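Small Shelves, Slow Stock
Notes for the Doltitwood shopkeepers' evening, July 2, 2020

Opening. Thank Lundel for the room. Say up front that this talk covers packet tea only, no tins, no loose jars.

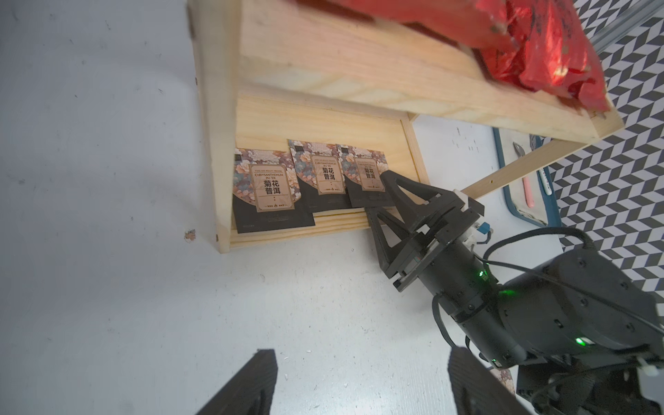
1. Facing the packets
Chrysanthemum pu'er, three packets side by side on the lower shelf. Point out the label - name in English, then the large Chinese characters, with the flowers printed over the top part. Customers look for the flowers first. If a packet tilts, the label tilts with it, so straighten the row each morning.

2. The shelf
Light pine, open front. Pine marks easily. Wipe with a dry cloth and skip the polish, tea picks up the smell. Lean packets on the back panel if they won't stand alone.

3. The top board
Soft bags end up here. Anything hanging over the front edge gets pushed back before opening. Ask who has a rule for this at their own shop.

4. Numbers
Vullow sold 314 packets of tea last year, 29 of them pu'er. Pause here. Slow stock still needs a front row.

5. Reordering
Du order sheet, line 616. Read the line number twice, people write it down wrong. Next order closes in August.

Questions, ten minutes. Leave spare order sheets by the door.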